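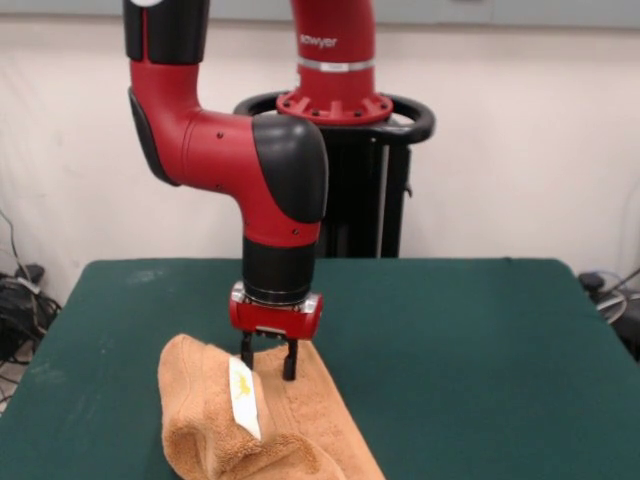
Sawyer arm over the green tablecloth

Floltar Boards > Film & Series > Imports
Topic: Dinosov box set, subtitle timing

Lerketti wrote:
Disc 2 of the Dinosov set has subtitles out of sync from episode 4 onward. Offset is constant within an episode. Player is region-free, PAL output off. Discs 1 and 3 are fine. Anyone else?

odunne wrote:
Same on mine. It's the NTSC transfer. They pulled the subtitle file from the tape release and never retimed it.

Breathnach wrote:
Disagree. A bad transfer gives you drift, and the gap would grow through the episode. A constant offset means the stream was authored with the wrong start time. My copy shows it after the layer change only.

odunne wrote:
Mine is off before the layer change too. Checked it twice.

Lerketti wrote:
Then there may be more than one pressing. Mine has 73 on the inner ring of disc 2.
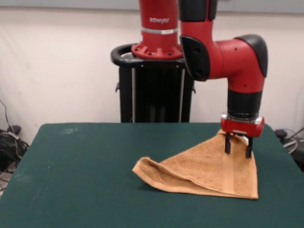 Re: Subtitle timing, pressing numbers

Oona Partanen wrote:
Inner ring on mine says 50. No offset on any episode. The translation is still poor. Whole lines are dropped in the courtroom scenes.

Breathnach wrote:
The translation is adequate. The dropped lines are background chatter and were left out of the broadcast subtitles as well.

Oona Partanen wrote:
The judge is not background chatter.

odunne wrote:
73 here. I paid more than 300 for this set with shipping. Has anyone tried the seller for a replacement disc?

Lerketti wrote:
Emailed January 16, 2001. They want the disc back first. Will post the ring number if a new one comes.

- Donal Dunne (odunne) changed the topic title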